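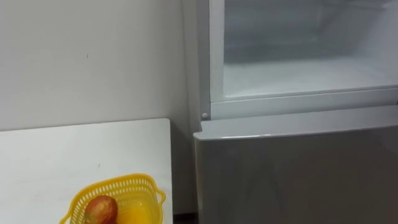 The yellow basket on the white table, with fruit inside.

Product review: Samel fruit basket, yellow
Published by the Tadmont Household Review Service, 2021-01-28

The Samel fruit basket is a one-piece plastic container intended for the kitchen table or worktop. It was purchased at the ordinary retail price for this review, and the maker had no part in the assessment. The Service keeps it on a white table beside an upright refrigerator, an arrangement found in many small kitchens.

Design and construction

The sides are perforated with rows of small rectangular openings, and the rim is rounded and flares slightly outwards. The rim is comfortable to hold, with no rough moulding marks on our purchase. Members who have used the older Sindia wire bowl will find the Samel lighter and a good deal quieter when set down on a hard surface.

The colour is a strong, clear yellow. It suits a pale room and is easily found on a crowded worktop, although some households may prefer something more restrained. The retailer's page gives the item number as 3259 and lists no other colour.
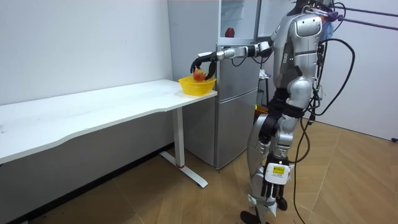 Access from above is good. The basket is shallow enough for a single piece of fruit to be placed or removed without disturbing the rest, and a hand does not catch on the rim. Households that buy fruit by the bag should note that the capacity is modest. Larger items, such as a melon or a full bunch of bananas, are better kept elsewhere.

Use in the kitchen

The basket was in daily use from September. Air passes freely through the lattice, and fruit at the bottom can be checked for soft patches without emptying the container. The openings do allow crumbs and fragments of stalk to fall through, and a tray or cloth underneath is advisable on a light-coloured surface.

The position of the basket deserves some thought. A table next to the refrigerator is convenient when shopping is being sorted, but space must be left for the doors. Fruit that is still ripening should also be kept away from direct sun and from any warm appliance. 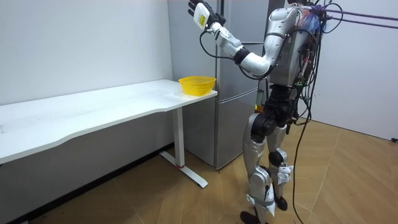 The refrigerator stands against the back wall, close to the long white table.

Cleaning

Washing by hand in warm water with a little detergent is sufficient. A soft brush is needed for the corners of the openings, where juice tends to dry. The Khúc basket, reviewed previously, has wider slots and is quicker to clean, but small fruit such as plums can become wedged in them. We regard the Samel as the better choice for mixed fruit.
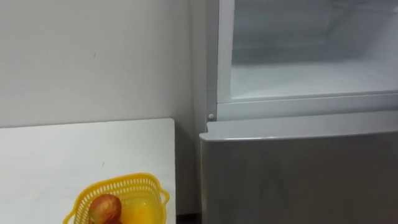 Assessment

The Samel basket is recommended for one or two people with limited table space. It is plainly made, easy to reach into and simple to maintain. A mark has been deducted for the small capacity and another for the lack of a matching tray. Larger households may wish to consider buying two, or to wait for our review of the deeper Sindia model.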